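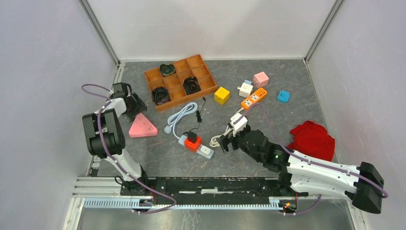 Marion Rutherford wrote back on the first draft of this section that the arms were never the problem, it was everything she hadn't put in the budget – rail, cable track, panels, spare leads – and could we please move that to the front. So it's at the front now.

Section 2. Planning and ordering a two-arm sorting cell

Read before you ask for quotes. Applies to cells where a pair of arms shares one rail and handles plugs, leads, adapters and other small electrical bits.

1. Measure the bench first. Rail length, then depth, then height for the elbows when they fold outwards. Leave room past each end of the rail.

2. Write down what you'll be handling. Actual items, not "cables". A coiled lead and a cube socket need very different grips. Send Estel the list with the order, they will ask for it anyway.

3. Order arms and rail together. Same quote, same delivery. Split orders have turned up with the wrong mounts.

NOTE: the rail is a separate line on the Lovus price list. Easy to miss.

4. Add the cable track. Slotted type, full length of the rail. Also budget for sleeving on the leads that run up the arms.

5. Floor and walls. Pale, plain walls are best, and ask for matt. A patterned floor is fine if the pattern is faint. Check under your own lighting before you pay for cut panels.

6. Trays and practice items. Compartment tray, power strips in a few colours and shapes, some adapters, a cloth or two. Cheap, but allow 400 for the lot incl. replacements. Coiled leads wear out quickest.

7. Spare gripper fingers. Order 2 sets at the start. Delivery from Tichý is around 15 working days and you cannot run without them.

8. Sign-off. Electrical check on the bench supply, then the risk assesment, then the order. In that order.

CAUTION: power strips used as handling items must stay unconnected. Keep the arm supply on its own marked socket.

CAUTION: do not book installation untill the frame is bolted down and level. The Zurnedholm visit was charged twice for this.

NOTE: quotes are normally held until the end of April. After that, ask again – don't assume the old price.

If money is tight, cut item 6 down to one tray and a handful of leads. Leave 4 and 7 alone. Second-hand rail is OK if straight, check it along the full length, mounts included.

Part codes and order form: see page 17.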